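**Orkeck opens sign-ups for its winter repair evenings**

July 30, 2024 – I get to write this one myself, so forgive me if it sounds less like a press release and more like me leaning over the fence. Orkeck is bringing back its repair evenings, and sign-ups open today!
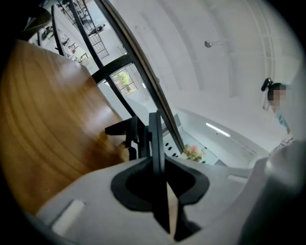 Adelino Sequeira says he would have thrown his toaster out last winter if he hadn't spent an evening with us, and that he now fixes the neighbors' lamps too. He also says we need better coffee, and we're working on it.

If you missed the first season, you bring a small thing that has stopped working, you sit down with someone who knows a bit more than you do, and you take it apart together. Lamps, radios, hair dryers, zippers, kitchen scales. We had 349 items come through the door last season and 258 of them went home working, and I'm still a little proud of that (the bread machine with the cracked pan was never going to make it, sorry).

The new season starts in January and runs for 16 evenings. Each one has room for ten people, so that's 160 places altogether. You can book one evening or several, but please don't grab the whole season on day one – last time the first few weeks filled up with the same names and I got some grumpy emails.

Two things have changed. Sewing now gets its own evenings, run by Zurnulari, the alterations shop that already helped us with coats and backpacks. And Sakamoto is lending us a proper set of small screwdrivers, including the odd three-sided ones that I spent most of last season wishing we had.

A place is free. Spare parts are at cost, and we'll always tell you the price before we order anything. We still can't take microwaves, anything with a gas line, or anything you can't carry in by yourself.

To book, pick up a card at the Orkeck front desk or at the Droner hardware counter, fill in what's broken and drop it in the box. Model numbers help a lot if you can find them, usually on a sticker underneath. Reporters are welcome to sit in on any evening, and yes, you can bring your own toaster.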